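So I Finally Made a Budget for the Arm

A few of you asked what I'm spending on the block-pushing setup, and I kept dodging the question (mostly so I wouldn't have to add it up myself). Well, it's August, the shop is too hot to do anything useful after lunch, and I added it up. Get a snack!

First, the thing I didn't have to buy: the arm. It belongs to the shop in Prinddale where I rent bench time, and my share of that is $75 a month. Everything around the arm is on me, though, and that's where the money goes.

My starting list came to $819. That was the "wouldn't it be nice" list, put together late at night with fourteen tabs open. It had a second camera, a fancy soft gripper from Tiseo, a spare controller cable, a big bag of mounting hardware and a lighting kit. Nizar Khasawneh read it over my shoulder and asked which of those things I'd needed in the last month. Umm. The cable?

What I use day in and day out is way more boring. A maple board on top of the perforated table, a plain rod for a tool, and a bunch of 3D-printed blocks in red, green, blue and yellow. Stars, cylinders, triangles, a hexagon, even a heart. The pushing task is just getting them from where they are to where I want them, over and over, and the rod does fine at that. Two triangles and a star bunched up in the middle of the board is plenty of challenge for my code right now!
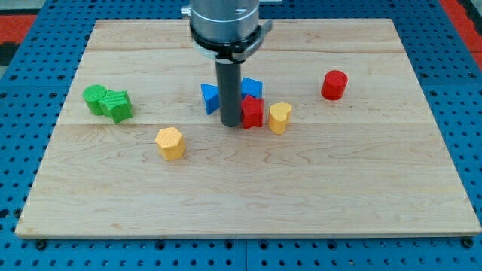 What made the cut

Blocks. I'm printing another full set, and then a spare set, all in the same four colors. One spool each at $30, from Meltus, and I'll have plastic left over for brackets. I went back and forth on ordering finished ones but I like being able to change a size and reprint overnight.

A second board. I want one I can scuff up and draw on with a marker while the good one stays clean. Tùng Dương has offcuts and is letting me have one for lunch money, so I put it down as lunch.

The cable. Yes, okay, Nizar.

What got bumped

The soft gripper is off until I have a task that involves picking something up. I still want it! I have the Phan catalog page bookmarked too, for comparison, and I visit both way more often than I should. Lights can wait until winter, when the afternoons get dark. The second camera I'm torn on, so it's on the maybe list, and if anybody has run two on a small table like this I'd love to hear whether the calibration made you miserable.

Next up is figuring out where to store two sets of blocks.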